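Entretenir ses casseroles et poêles en inox

L'inox supporte presque tout, mais il marque. Les conseils qui suivent valent pour les poêles, les casseroles et les faitouts sans revêtement. Pour l'antiadhésif, voir la page consacrée aux poêles Samonte.

Avant la première utilisation

Lavez l'ustensile à l'eau chaude avec du liquide vaisselle et un peu de vinaigre blanc. Les casseroles neuves gardent souvent un film gras de fabrication qui brunit à la première chauffe. Rincez, essuyez tout de suite avec un torchon sec.

Pour que les aliments n'attachent pas

Faites chauffer la poêle vide à feu moyen, puis laissez tomber une goutte d'eau. Si elle s'étale et s'évapore, attendez encore. Si elle roule comme une bille, versez la matière grasse et baissez un peu le feu. La viande se décolle seule quand elle est saisie ; inutile de gratter avant. Les œufs demandent plus de beurre et moins de chaleur.

Le sel se met dans l'eau déjà bouillante. Jeté dans l'eau froide, il reste au fond et laisse de petits points blancs qui ne partent plus — c'est de la piqûre, le métal est attaqué.

Fond brûlé

Couvrez le fond d'eau, ajoutez 2 cuillerées à soupe de bicarbonate et portez à petite ébullition. Laissez frémir 20 minutes, puis laissez refroidir dans la casserole. Décollez avec une spatule en bois. S'il reste des traces noires, recommencez avant de sortir l'éponge abrasive. Marites Malabanan, qui nous a écrit à ce sujet, remplace le bicarbonate par des cristaux de soude ; cela marche aussi, avec des gants, et jamais sur l'aluminium.

Reflets bleus ou arc-en-ciel

Ils viennent d'une chauffe trop forte et n'ont aucun effet sur la cuisson. Un fond de vinaigre blanc tiède, passé au chiffon, les enlève. Le jus d'un demi-citron fait le même travail.

Traces de calcaire

Moitié eau, moitié vinaigre, cinq minutes sur feu doux. Rincez bien, sinon l'odeur reste dans les poignées creuses. Ne mélangez jamais vinaigre et eau de Javel. La Javel est de toute façon à proscrire sur l'inox.

Manches et rivets

La graisse s'accumule autour des rivets, à l'intérieur comme à l'extérieur. Une vieille brosse à dents et une pâte de bicarbonate en viennent à bout. Pour les manches vissés, resserrez la vis deux fois par an. Les manches rivetés qui prennent du jeu ne se réparent pas à la maison.

Lave-vaisselle

Possible pour la plupart des modèles, mais le brillant se ternit avec le temps. Évitez de laisser les couverts toucher la paroi et ouvrez la porte dès la fin du cycle.

Rangement

Empilez les poêles avec un carré de feutre ou une feuille d'essuie-tout entre chaque pièce. Les couvercles se rangent debout, dans un égouttoir à assiettes placé au fond du placard. Si vous suspendez les casseroles, choisissez des crochets larges et gardez 18 cm entre deux crochets pour les petites tailles.
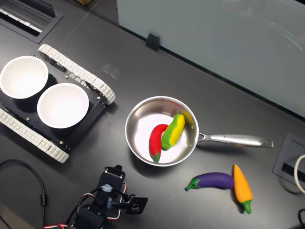 Une poêle en inox sur la première photo, une casserole sur la seconde.
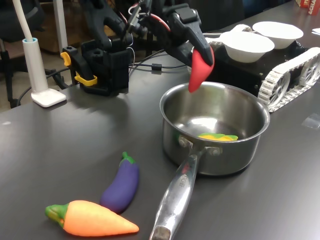 Samonte, 16 mars 2024

Complément sur les produits : la pierre d'argile convient pour l'extérieur des casseroles, avec une éponge humide non abrasive. Frottez dans le sens du brossage du métal quand il y en a un — les cercles se voient à la lumière. Sur un inox poli miroir, faites d'abord un essai sous le fond. La laine d'acier est à éviter partout : elle raye et laisse des particules qui rouillent.

Précision demandée par Rodel Cabrera : oui, la méthode du fond brûlé s'applique aussi aux faitouts, à condition que l'eau couvre toute la partie noircie.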